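**Teleop in sim: gripper keeps arriving at the hand model at a bad angle**

**stirkeck_lab** — January 28, 2026

I'm recording demonstrations in simulation for a pick task. The arm is a Franka, driven by remote control from a handheld controller, and the target is a grey model of a human hand lying on a wooden table with some clutter. I have 187 demos I'm happy with. The trouble is the last bit of the approach. I come down over the wrist end of the hand and one finger of the gripper ends up over the hand while the other is out over the table.
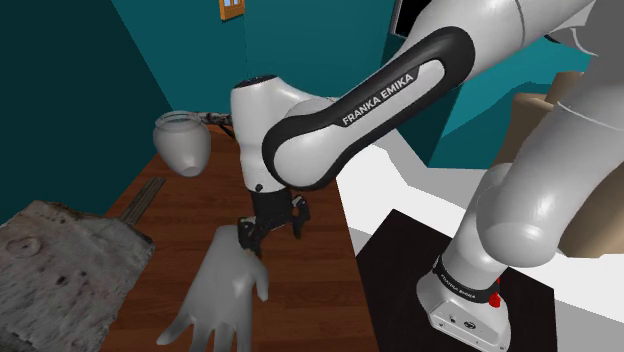
*Approach from the wrist end. Left finger close to the hand, right finger over bare table.*

I can usually nudge it across, but the nudging gets recorded too, and the policy I trained on the first batch copies it. It dithers above the object before going down. Is this a controller problem or a me problem?

---

**vullum**

Probably you, sorry. What scaling are you using between your controller and the arm? If it's one to one, small wobbles of your wrist all go in. I run 4 to 1 near the table and switch back to full scale for the long moves. There's a clutch button for this in most setups.

---

**kemero_dan**

Disagree with scaling as the first thing to try. It slows you down and the demos get long. I'd trim the pauses afterwards. We recorded 729 demos in November and anything with the gripper nearly still for more than 30 frames got cut down automatically. Dithering went away.

---

**vullum**

Trimming takes out the pauses. It doesn't take out sideways corrections, and that's what he's describing. If you cut frames out of the middle of a correction you get a jump in the position.

---

**kemero_dan**

Only if you're recording absolute positions and don't resample. But fair enough, ours were mostly pauses.

---

**abbasi**

Which view are you driving from? I had the same thing and it was depth. From one camera I couldn't tell whether the fingers were over the object or past it, so I'd come down, see it was wrong and shuffle. A second view on the other monitor helped me more than any setting did.

---

**stirkeck_lab**

One to one, no clutch. I've been driving from one view only. I set up another that looks along the table with the base on the left. 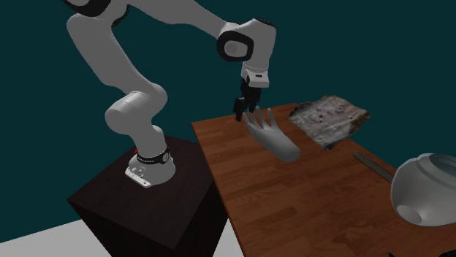

I should add that I've been randomising where the clutter goes, and I don't want to drop that. The stone slab and the pot are there so the policy learns to leave them alone. If I start every demo from the same side it'll be no use once things move.

---

**abbasi**

Keep the clutter then. But I'd pick one place to grasp and stick to it. Across the palm, say. If half your demos go for the wrist and half for the fingers, it may hover between the two, and that looks a lot like what you've got.

---

**kemero_dan**

I'd want both grasps in the set personally. Depends on the policy. Ours coped with two.

---

**vullum**

With 729 demos, maybe. With 187 I'd stick to one.

Also line up the gripper's rotation while you're still high. Turn first, then go down. Turning on the way down is where I see people drift.

---

**stirkeck_lab**

OK. I'll try the 4 to 1 scaling with a clutch, both views up, rotation done high, palm grasp only. I'll record 30 like that and train on those alone before I decide what to do with the old ones. I'd rather not bin them.

---

**kemero_dan**

Don't bin them. Tag them and leave them out for now — you can always add them back with the trimming.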